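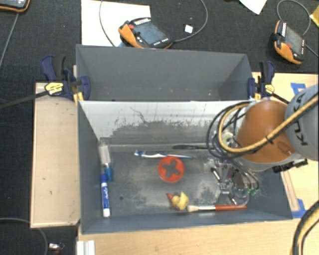
Two bins are plenty for a bathroom and a desk, according to Mounir Shehata, as long as one of them is for things that haven't found a home yet. Readers have been writing in since the May issue on small clutter, and most of the letters are on the same subject – the odds and ends that collect at the bottom of a gray bin. A blue EXPO marker ends up beside a toothbrush, and both stay there for months.

Print this article | E-mail this article

Shehata sorts the bins at the Plamness office once every 28 days. Pens and markers get tried on scrap paper and go back to the supply shelf if they still write. Toothbrushes go in the cleaning kit, where they are good for grout and keyboard edges. Tubes with a little left in them stand cap down in a cup by the sink.

He doesn't replace a bin for being scuffed. The Wovetti bins in the Priltitz building are scratched along the walls and still in daily use. Wipe them out with dish soap, dry them with a towel and put them back.

Spare bins are in Room 966 – sign the sheet on the door before you take one. Questions go to extension 3570.

Posted 7/29/21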